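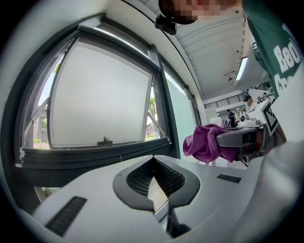
Cleaning a Top-Hung Window and the Appliance Next to It

From the Mundwood household pages. Filed under: Windows, Plastic, Dust

A window that hangs from the top and opens at the bottom collects dirt in different places than a sliding one. Grit sits along the bottom rail, grease builds up on the handle, and the stay arms at the sides go gray and stiff. Any large appliance kept close to the window gets its share of the same dust, so do the two jobs together.

Set aside an hour in the morning, before the sun is on the glass. Cleaner dries too fast on warm panes and leaves streaks.

What you need

Two microfiber cloths, one for washing and one for drying
A soft paintbrush, an inch wide or so
An old toothbrush
Vacuum with a brush attachment
Dish soap
White vinegar
A small bottle of silicone spray

For the wash water, put 3 drops of dish soap in a quart of warm water. More soap than that means more rinsing. For clear glass, mix 235 ml of water (one cup) with a tablespoon of vinegar in a spray bottle. Don't use the vinegar mix on rubber.

Start with the frame

Open the sash as far as the stays allow. Vacuum the bottom rail and the sill first, dry. If you wet the grit it turns to mud and goes into the corners, and then you are at it with toothpicks. Brush out the corners with the paintbrush and vacuum again.

Wipe the frame with the wash water, top rail first, then the sides, then the bottom. Dark frames show soap marks more than white ones do. Go over them a second time with a cloth rinsed in plain water and wrung out hard.

Look for drain slots along the bottom of the outer frame. Some windows have them covered with small plastic caps. Clear the slots with the toothbrush and pour in a spoonful of water to check that it runs out. Do not seal them.

Handle and stays

Wipe the handle with soapy water and dry it right away. If it feels loose, there is usually a screw at the base, sometimes hidden under a cover that turns sideways. Snug is enough.

Wipe the stay arms with a dry cloth until it comes away clean. Put one short spray of silicone on the cloth and wipe it along each arm and over the pivots. Open and close the sash a few times. Never use cooking oil, which turns sticky by the end of the summer. If one arm is bent, stop opening the window until it is replaced. The pair should be changed together, and you will need the length of the old ones. Ours measured around 26 centimeters from rivet to rivet.

Frosted panes and film

Frosting can be in the glass itself or it can be a film stuck on. Run a fingernail lightly near the edge of the pane. If you feel a small step, treat it as film.

Film should be washed with soapy water and a soft cloth only. No scrapers, no ammonia, no melamine sponges. Work from the middle out, and don't rub across the edge, where film lifts first. A corner that has started to lift can be pressed back down after a drop of soapy water goes under it. Push the water out with a bank card wrapped in a cloth and leave it alone overnight.

Frosted glass without film will take the vinegar mix. If the rough side faces into the room it holds finger grease, and you may have to wash it twice.

The appliance by the window

Turn it off and unplug it before you start. White plastic looks clean from across the room and then isn't, especially around the vents. Vacuum the vent slots with the brush attachment, moving along the ribs and not across them. Use the dry paintbrush for what is left. Keep water and sprays away from vents altogether.

For the plastic shell, a damp cloth is plenty. Gray smudges come off with a paste of baking soda and water, rubbed lightly and rinsed. Test it on the back first.

An opening with a rubber rim takes more care. Bunch up a dry microfiber cloth and push it in by hand, leaving an end out so you can get it back. Turn it slowly against the inside of the rim. Shake the cloth out, fold to a clean side and go around again.
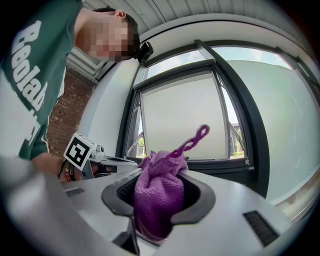 Photo: Mundwood / household pages archive

Use a bright cloth for this, purple or pink or whatever you have. You won't forget it in a dark opening, and the dust shows up on it. Take off rings and watches before you reach in.

If the rim is still grubby, wipe it with a cloth dipped in the wash water and squeezed almost dry, then dry it with the other cloth. Lift any fold in the rubber with a fingertip and wipe underneath. Rubber that has gone tacky or cracked won't improve with cleaning. Look in the manual for the part number and order a new one. Gondine and Benjelloun both sell rim rubber by the foot, but measure before you cut, and measure along the curve with a piece of string.

Leave the appliance unplugged until everything you wiped is dry to the touch. Keep the sash open meanwhile.

Washing the cloths

Wash microfiber on warm with other microfiber. No fabric softener, and no dryer sheets. Lint from towels sticks in the pile and ends up on your window next time. Hang to dry.

How often

Frame and sill: once a month, more in pollen season
Stays and handle: twice a year
Vents: every two weeks while the appliance is in regular use
Rubber rim: when you do the vents
Drain slots: spring and again in August

Next page: Getting tape marks off painted sills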